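Keep the small stage at Trurkport

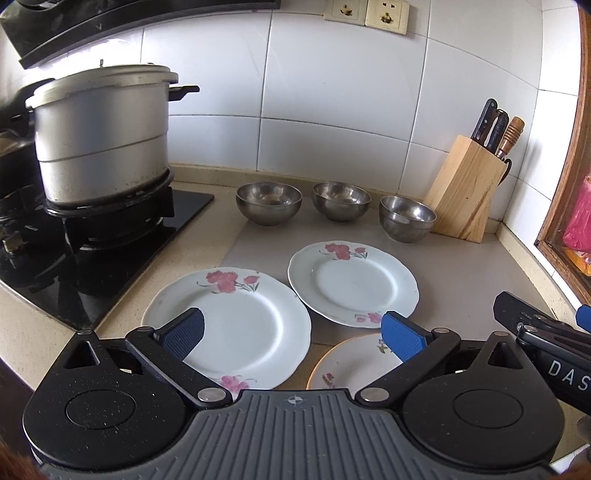 Plates on a kitchen counter.

I have been going to the Trurkport folk weekend for long enough to have opinions about it, and my main one is that the small stage should stay. The programme for this December has it down as "under review", and I know what that usually means.

The case against it is money. Last year the weekend sold 1,231 tickets, and most of those people came for the two headline acts in the big hall. Fair enough. I came for them too. But the set I still think about was Bo-ram Song on the small stage at five in the afternoon, one fiddle and no microphone, with the doors open and people wandering in holding their coats.

You can't do that in the hall. The sound desk needs an hour, the lights need another, and by then the player is a long way off and you are in row R. Some music stands up to that. A lot of it doesn't, and slow airs suffer most of all.

Nam-gil Bang, who books the weekend, told me the hall could take the younger players as support acts. I like Nam-gil and he has a hard job, but a support slot is twenty minutes while people queue at the bar. Theerawat Klinhom had one two years ago and I heard perhaps half of it — the rest was glasses.

If the room hire is the trouble, charge a bit more. Put the weekend ticket up by two pounds and say plainly what it pays for. I would rather do that than lose the only place where a new player gets a full hour and a quiet audience.

Comments on the programme can be left at the box office until the end of the month. I have left mine, and Mal-soon Min tells me she has left hers, though she wants a bigger bar as well.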